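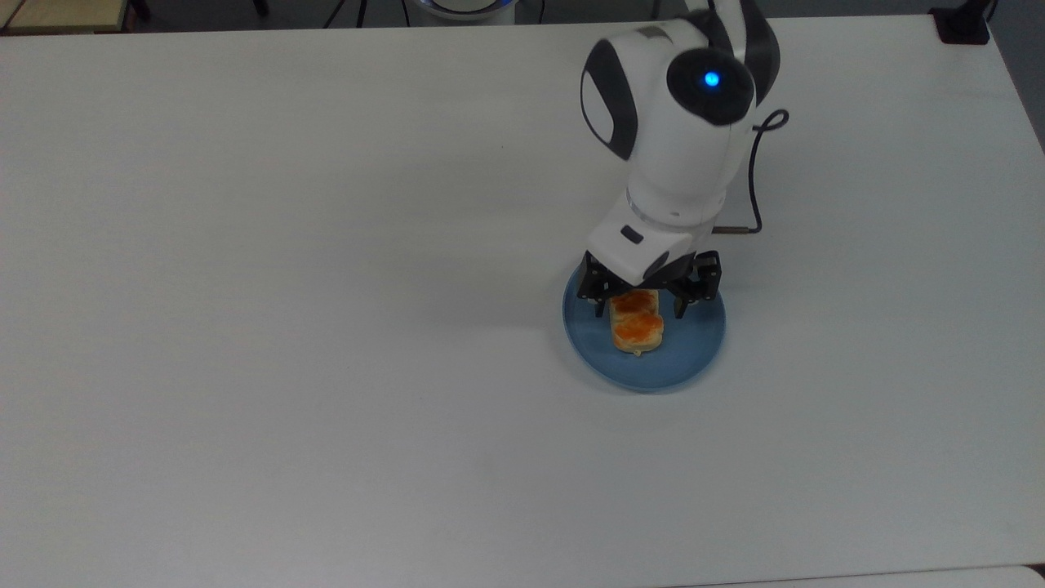
Ventura, August

Robotics Lab > Handouts > Faults and Safety
Syllabus | Schedule | Handouts | Contact

By Melquiades Mendoza

Handout: the cable that faked a collision

I love this fault, and I hope you will too! The cable looping down the forearm ends in a connector on the side of the wrist. It carries the gripper signal. During the Pestano food-handling trials the arm kept going into protective stop just above the plate, fingers open, with a "contact detected" message. Crisóforo Bañuelos pulled the log and found 53 stops in 832 picks, nearly all with the wrist turned well past its usual angle.

So we checked the slack. At that angle the loop pulled tight, and the arm read the tug as a push from outside. The stop itself was correct behavior (good arm!). What went wrong was our first fix: we raised the force limit and kept going. Please never do this. A higher limit hides the tug, and it also hides a hand.

Before you run anything:
- Turn the wrist slowly through its full range at 5 percent speed and watch the loop the whole way.
- Press on the connector. It must not wiggle.
- After a protective stop, wait 30 seconds, read the log, then reset.
- Leave the force limit alone.

For next class, read the Lilent case and sketch where you would clip the cable.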